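Desk clear-out, part 2. Everything came off the shelves before anything goes back on. Thread.
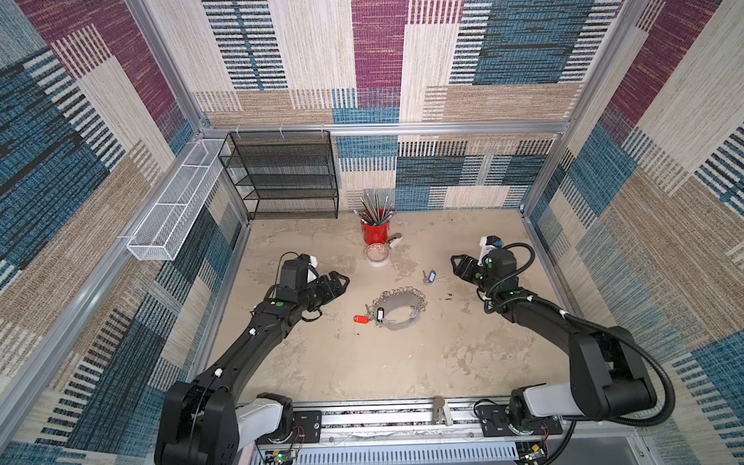
Rule for this round: nothing gets a spot on the mesh rack until it has a category. Writing, fastening, keys. Anything that fits none of those goes to the hall cupboard.

Writing is the easy one. One red cup, pencils and pens together. I used to keep them separate and the split never lasted past April.

Test every pen on scrap before it goes in the cup. Two strokes. If it skips on both, bin it.

Fastening is the stapler and the tape. They get used together, so they get stored together, second tier, at elbow height. Spare staples live behind them in a Zevden tin, still in the cardboard sleeve.

Keys are the actual problem. The big grey ring holds far too many split rings for what it opens. Most of them came from the old Woltlow filing cabinets, which went to the depot years ago.

Procedure for keys: try each one, tag it the same day, write the lock on the tag in pencil. Marker bleeds on the paper inserts. Red tag is storage, blue tag is the outside doors.

The blue set stays off the main ring. It leaves the building and the rest of it shouldn't.

Long white basket is for mail and anything waiting on a signature. Emptied Fridays. It is too narrow for a binder, and I consider that a feature.

Still to sort: the label maker, a box of bulldog clips, and locker 1006, which has no key on any ring I own. Locksmith is next.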